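Gripper trials: what we need to buy for next year

Trudy Ruddock and Arturo Pagano are putting together the equipment budget for the hand-held grippers. This page goes with their list. The current rig handles boxes and bottles well enough. Thin and crumpled items, such as twisted strips of kraft paper, take more practice, and most of the recording time goes there.
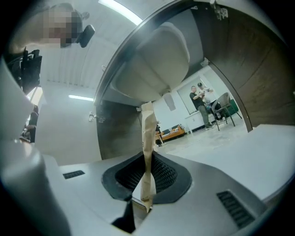

Spare finger tips come first on the list. Jansen quoted 121 euros a set in November, and we want 3 sets per gripper. Cunder is cheaper but asks for a minimum order of 80.

Mounting brackets and straps are budgeted separately, at just over 1,000 euros. Ilse Dierckx has the order form.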